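Killen HG-2 Hand-Held Demonstration Gripper

Overview

The HG-2 is a hand-held two-finger gripper for recording manipulation examples. The operator holds the tool, performs the task directly, and the onboard camera records the approach, grasp and release from the same viewpoint the robot will have at run time. No robot arm is needed during collection.

Finger geometry matches the Killen G-2 robot gripper. Models trained on HG-2 recordings can be run on a G-2 without remapping the finger positions, provided both units use the same camera mount and finger set.

Construction

Two fingers travel on a common linkage and stay centered at every opening. The finger pivots have metal-lined bores. Fingers are dark plastic and can be replaced separately. After any finger change, run the opening calibration before recording; the stored closed position belongs to the old pair.

Operation

Squeeze the trigger to close, release to open. Trigger force passes straight to the fingers with no motor in the path. A short press of the thumb button starts an episode and a second press ends it. Episodes under the minimum length set in the Fosus software are flagged at import and left out of the export unless restored by hand.

The camera sits behind the fingers and looks forward between them. Keep both fingertips in view at full opening. A large object will fill most of the picture once gripped, and the fingertips then carry most of the position information. 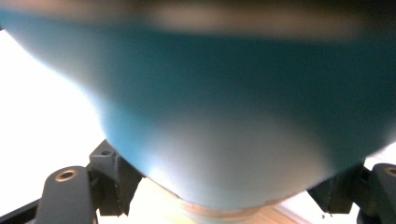 Set exposure manually at the start of each session and lock it. Automatic exposure shifts when a dark or strongly colored object comes close to the lens, and brightness then varies within an episode. Strong light on a pale work surface should be reduced at the source where possible.

Collecting a set

For a single task with one object type, Killen suggests 200 episodes as a starting set. Vary the start position, the object's orientation and the height of approach. Record failed grasps as well, and mark them with a long press of the thumb button before ending the episode. Fosus keeps marked episodes in a separate folder.

Specifications

Weight with camera: 858 g
Maximum opening: 36 mm per finger, measured from center
Internal storage: 700 episodes at default length
Trigger: mechanical, right or left hand
Calibration: opening and camera, stored on the unit
Software: Fosus recorder and Fosus export

In the box

HG-2 unit with camera mount
Spare finger pair
Calibration card
Charging cable
Wrist strap

Ordering

Units ship from the Dastville warehouse. Finger sets for older HG-1 tools are not compatible. Repairs and recalibration are handled by Bautista Service; include the unit's serial number and the most recent calibration file with the request.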